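The Long Way to a Smaller Kitchen

When Alaric Lindgren bought the upstairs apartment on Karaki Street, the kitchen had 30 feet of counter and almost no place to put a plate. The previous owner had liked open space. There were two drawers, both shallow, and a pantry that was really a broom closet with a shelf in it. Lindgren kept his flour in the hall.

He is a piano tuner and works out of the apartment, so the hall matters. Customers come through it. After a winter of moving sacks and cans out of their way, he called Hussam Masri, who has been fitting kitchens in Ukness for 14 years and has a name for talking people out of things.

Masri's first visit took most of an afternoon. He did not measure anything. He asked Lindgren to make lunch and stood by the window while he did it. Lindgren made an omelet and crossed the room nine times.

"People come to me wanting more cabinets," Masri told me when I visited his shop behind the old Galtano bakery. "I ask what goes in them. Usually they can't say. So first we find that out."

He has his customers empty every cupboard onto the floor and sort what they own by how often they use it. Things used daily go between the knee and the shoulder. Things used once a week can go above that, or down low in a deep drawer. Whatever comes out once a year goes in another room, or to a cousin. Lindgren found he owned three colanders and a fondue set with no forks.

The sorting took two weekends. The drawing took one evening, at Lindgren's table, with a pencil. Masri does not show drawings on a screen until a customer has agreed to the one on paper. He thinks a finished-looking picture makes people polite, and they stop telling him what's wrong.
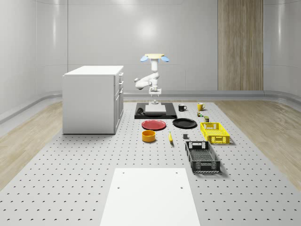
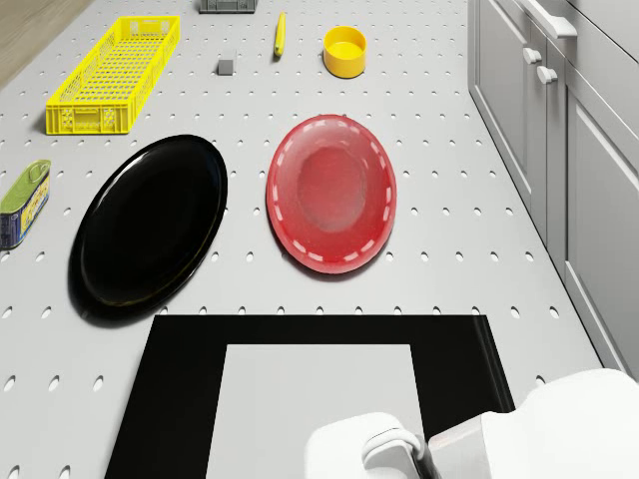
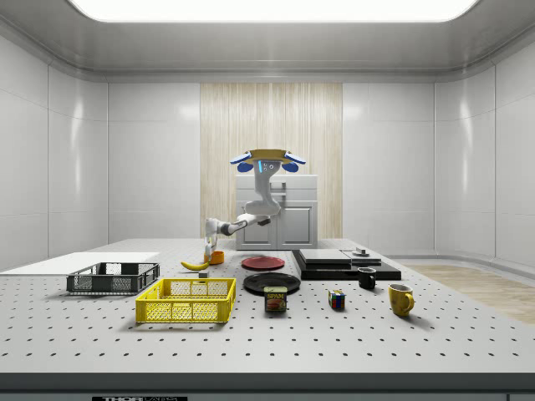 The plan they settled on cut the counter nearly in half. One wall was left bare except for a rail. Along the other went a run of drawers, with the widest one closest to the stove for pots, and a tall cupboard at the end for dry goods. The flour came in from the hall.

Lindgren did not like losing the counter. He had pictured himself rolling out dough there, though he had lived in the place for most of a year and had never made any. Masri offered him a pull-out board under the top drawer and said it could be taken out later if it got in the way. It is still there, and he uses it for opening mail.

The cost of a job like this varies a lot with the hardware. Masri buys most of his drawer runners from Grola, a small supplier across the river, and he orders the heavy kind even for spoons. The runners for Lindgren's kitchen came to $1,152, which was more than the paint, the tile and the new faucet put together. Lindgren asked whether he could get by with lighter ones. Masri said he could, and that he would be calling somebody in five years to change them.

Handles were the other argument. Lindgren wanted small round knobs like the ones in his mother's house. Masri prefers bars, which can be pulled with a wet hand or a bent finger. They ended up with bars on everything below the counter and knobs on the tall cupboard. Masri still brings it up.

The work began in June and lasted 20 days, including a stretch when nothing happened because the floor under the sink turned out to be soft. Two boards had to come up. Lindgren tuned pianos at other people's homes that week and ate at the counter of a sandwich place on the corner.

I asked him to make an omelet when I came by, and he did. The eggs were in the refrigerator, the pan was in the wide drawer, and the plates were beside it. He crossed the room once, for the salt, which he had left on the windowsill.

He has one empty drawer now, the second from the left. Masri asked him to leave it that way through the first year and see what ends up in it. So far it holds a tuning fork and some rubber bands.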